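Cosas de suelo y de rodillas

¡Hola otra vez! Febrero se me ha ido entre cajas y papeles, y por eso esta carta llega con retraso. Muchos me preguntasteis después de la última cómo iba lo del local de Brandmont, así que hoy os cuento en qué punto estamos y, ya de paso, lo que he aprendido sobre suelos, que es un tema del que hace un año no habría podido decir ni dos frases seguidas.

Para quien se haya apuntado hace poco: llevo un taller de juego y lectura para niños pequeños en el barrio de Prumulville, y desde el otoño buscaba un sitio más grande. El de Brandmont tiene buena luz por la mañana, un baño a la altura de los peques (¡por fin!) y un suelo duro y frío que me quitaba el sueño. Los niños pasan media sesión sentados o a gatas, y yo con ellos, y mis rodillas ya no son las de antes.

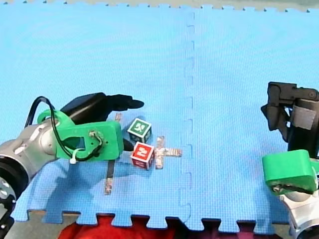
Empecé pidiendo presupuesto para cambiarlo entero, y me dijeron una cifra que prefiero no repetir aquí porque todavía me da un poco de mareo. Luego miré alfombras, que quedan preciosas el primer día y el segundo ya tienen plátano. Al final volví a lo de toda la vida, las planchas de espuma que encajan como un puzle, en ese azul cielo tan alegre que se ve en la foto, con su superficie de grano fino. Se montan en un rato, se levantan para barrer y, si una se estropea, cambias esa y ya está. Lo único que me da rabia son las juntas: todas las migas del mundo acaban en esos dientecitos, y hay que pasarles un cepillo viejo con bastante paciencia. Yo lo hago los lunes a primera hora, con la radio puesta, y casi le he cogido gusto.

Unos consejos por si estáis en las mismas. Dejad las planchas abiertas unos días junto a la ventana antes de usarlas, que vienen con un olor fuerte. No las encajéis contra la pared a presión; con el calor la espuma da un poco de sí y se levanta por el centro (me pasó en el local antiguo y parecía una tienda de campaña). Y guardad las tiras de los bordes, que yo las tiré pensando que no servían para nada y luego me tocó comprarlas aparte.

Con las letras de juguete estoy probando otra manera de trabajar. Antes volcaba la caja entera en el suelo y aquello era una fiesta, sí, pero cada niño cogía lo primero que pillaba y a los cinco minutos estaban construyendo un garaje. Ahora saco muy pocas, a veces solo dos, y jugamos con el sonido antes que con el nombre: quién tiene algo en casa que empiece así, qué animal, qué comida. Los mayores se ríen porque siempre hay alguno que dice «pizza» para todas. Las palabras enteras ya llegarán, no tengo ninguna prisa.

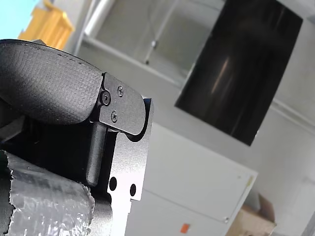 De cerca, tornillos y texturas.

Otra novedad es el rincón de lectura, que va a llamarse Radu, como el erizo del cuento que más hemos leído este curso. Tendrá cojines, una estantería baja y, si encuentro quien me la cosa, una cortina gruesa para que se pueda estar dentro sin que te vea nadie. Los cojines los he encargado en Varka, una tiendecita que hace fundas lavables, y me han prometido que estarán antes de Semana Santa. Ya os enseñaré cómo quedan.

Y ahora lo práctico. En el local nuevo habrá 3 grupos en lugar de dos, y el de los más pequeños será por la mañana. Si queréis cambiar de horario, contestad a este mismo correo y lo vamos cuadrando. También recojo cuentos usados, sobre todo de cartón duro, que son los que más sufren. Podéis dejarlos en la cesta de la entrada cuando vengáis a recoger a los niños. ¡Y traed calcetines de repuesto, por favor, que siempre desaparece alguno!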